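Apples on the wall, supper on paper

Posted 2025-06-06 by Kirsty Entwistle

I have been writing out our menus by hand since December, and enough of you have asked how it's going that I thought I'd better sit down with a cup of tea and tell you. It has gotten a bit tangled up with the wallpaper, so you're getting the wallpaper as well.

It started with my mother's recipe box. My sister and I finally sorted through it over the holidays, and in between the cards for things we remembered (the ham loaf, the lemon bars, that terrible lime salad with the cottage cheese in it) there were folded sheets of plain paper with whole weeks of suppers on them. She never told us she kept them. Her handwriting is tall and leans backward, and she'd cross things out when the plan changed, so you'll see "pork chops" with a line through it and "eggs" written very small underneath, and you know exactly what kind of day that was. One of them had a grease spot right in the middle that had turned the paper clear like a little window. My sister took half and I took half, and I came home and wrote one of my own that same night.

I should say that I had tried the other ways. I had a dry-erase board on the fridge for years, and everything on it got rubbed off by somebody's sleeve before it got cooked. I had a menu app on my phone that wanted me to tell it how many grams of everything I owned. I even bought one of those pretty printed pads with a box for each day, and the boxes were so small that I could fit "soup" in them but could not fit which soup, and in this house there is a difference. My husband will eat any soup ever made except split pea, and he likes some warning.

So now it's a sheet of paper and a pen. I sit down with whatever is in the fridge fresh in my mind and start with the things that need using up. Half a cabbage always seems to be on the list. Then I ask whoever walks through the kitchen what they feel like eating, and whatever they say goes down if it's at all reasonable. My youngest says "noodles" every time. We have noodles a lot. After that I fill in around the edges with the old standbys - meatloaf, the chicken with rice, baked potatoes with everything on them - and I always leave one line blank because something will come up.

The pen took me longer to settle than I like to admit. Ballpoint was too thin to read from across the kitchen, and a marker soaked right through and left freckles on the table underneath. I ended up with a fat felt tip from the stationery store on Emgate Street, and I went back and bought 4 more in case they stop carrying them, which is what always happens when I find something I like. My handwriting isn't lovely. I was a left-hander in a classroom full of right-handed desks and I never quite recovered. But I've noticed it gets better if I write slowly, and writing slowly makes me think about whether I really want to be peeling potatoes for scalloped potatoes on a night when there's choir.

Now, the wallpaper.

I've wanted apples on a wall since I was a girl. We used to stop at the Bickerstaff orchard on the way to my grandmother's, and there was a lunch counter in the farm store with wallpaper that was nothing but fruit. I would sit on the stool with my grilled cheese and pick out which piece I'd eat first if I could reach into the wall. The farm store has been gone for years (it's a place that fixes windshields now), but the wallpaper stayed in my head all this time, as silly things will, while I couldn't tell you the capital of half the states.

When I finally started looking, I found out that most apple wallpaper is very sweet and very small. Little sprigs, little baskets, little checks in between. All perfectly nice, and I ordered samples of quite a few and taped them up and looked at them in the morning and again at night with the lamp on, and every one of them made me feel like I was inside a jam jar lid. I wanted big apples! I wanted apples you could see from the other side of the house. My friend from choir finally sent me to a shop in Bunditz, a long drive for wallpaper but we made a day of it and had pie on the way back, and there was a roll standing in the bin by the register with the end curled over. I knew before I got my gloves off.

If you've never hung a large pattern, let me save you some grief. Buy an extra roll. The bigger the pattern, the more you cut off to make it line up, and I had a heap of beautiful apple ends at my feet that I could hardly stand to throw out (I didn't throw them out, I've lined two drawers and covered a recipe binder). Start where your eye goes first when you walk in, and let the worst of the matching fall somewhere behind a door. Smooth from the middle out. And feed everybody before you begin, because there's no stopping once the paste is on. We had cold meatloaf sandwiches, and yes, they were on the menu. 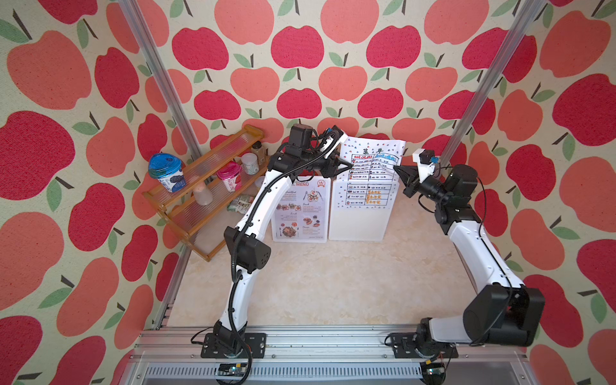

Choosing colors was the part I dithered over most, and for a while I was sure I'd gone too bright. My husband's word was "cheerful," in the voice he uses for other people's neckties. But I've come all the way around on it. There are two reds in the apples, a deep raspberry and a softer coral, and I think if they'd all been the raspberry it would have been too much of a shout. The coral ones give your eye somewhere to sit down. The cream in the background keeps it from going Christmassy, too, and I love that each apple only gets a leaf or two and a short dark stem and no fuss beyond that. And look how nice a handwritten menu is with those apples behind it! A printed one would seem so stiff next to them. It does want a good dark pen, though, with that much red going on.

I did try writing one on cream-colored paper so it would match, and I don't recommend it. It looked like something you'd be handed at a wedding, and my son asked if he had to wear shoes to supper.

A few of you wrote to ask what happens to the old menus, and the answer is that I keep them in a shoebox, the same as my mother did, although I didn't set out to. I don't recopy anything. If we had pizza when it says stew, I cross out the stew. I've started putting a little note at the bottom now and then, too, like who was over or what the weather did. The one from the week of the big wind just says "no power, peanut butter" straight down the side. Nedo, who is an old dog and ought to know better, ate the bottom third of one in the spring, so we will never be certain what we had that weekend. I put it in the box anyway with his tooth marks in it.

I went back through the box last night when I was supposed to be folding towels, and it made me want something I haven't cooked since winter, the braised cabbage with caraway and a heel of bacon in it. You slice the cabbage thick, brown the bacon slowly in the big pot, put the cabbage in on top with a spoonful of caraway and a splash of cider vinegar and just enough water to keep it from catching, and then put the lid on and leave it alone for the better part of an hour. A grated apple is good in there, too. I always taste it at the end for salt, and it always needs some.

So that's on the sheet for next week, with noodles.

If any of you have your mother's or grandmother's menus tucked away somewhere, I'd dearly love to hear what's on them, especially anything crossed out. And if somebody knows how to get wallpaper paste out of a wool cardigan, please write to me first.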